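Section 4: Setting up your Fislow for holidays (self-watering mode)

I've had a Fislow on the kitchen bench for a couple of years now and holiday mode is the bit everyone rings me about, so I've written it out the way I do it at home. You'll want a jug, an old towel and a spare half hour.

1. Unplug the pump. Yes, even if the light's off!
2. Lift out the tank and give it a rinse. No detergent, it froths up in the line and you'll be chasing bubbles for days.
3. Fill to the upper mark with tap water. If yours is the bigger Covesero tank it takes 1,775 mL, and I wouldn't go a drop over.
4. Push the clear hose onto the outlet until it clicks. (Mine needed a bit of a wiggle the first time.)
5. Run one dripper to each pot and peg it down near the stem, not hard up against it.
6. Plug the pump back in, then hold the Mode button until you see the little suitcase.
7. Turn the dial to your drip rate. I use 50 mL a day for a medium pot and half that for succulents.

NOTE: Older units show code 614 on the first start. It's only asking you to prime the line, so press Mode once more and let it gurgle.

CAUTION: Keep the tank lower than the pots. If it sits higher, the water keeps siphoning after the pump stops, and I've mopped up that particular mess at two in the morning.

CAUTION: Don't put liquid fertiliser through the drippers. They clog, and replacements only come in packs of 4.

Choosing which plants to hook up

Go round the house before you start and decide who's getting a dripper. Ferns, peace lilies and anything in terracotta go first, and herbs if you're away longer than a weekend. Dried arrangements stay off the system altogether, so feathery reddish-brown stems in a small white vase, like the ones on the honey-coloured table, can be left right where they are. Milagros Salazar next door runs hers through the whole of October with only the thirsty pots connected, and her tank lasts heaps longer than mine.
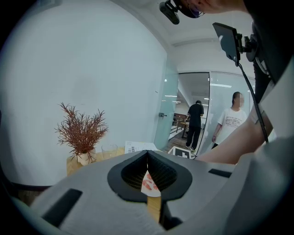

Do a trial run the day before you leave. Check each pot after a few hours, and if one's still dry, lift the dripper out and blow through it. Then top up the tank and go enjoy yourself!

Fislow home guide, updated 11/05/2025 | Contact us | © Covesero | Back to top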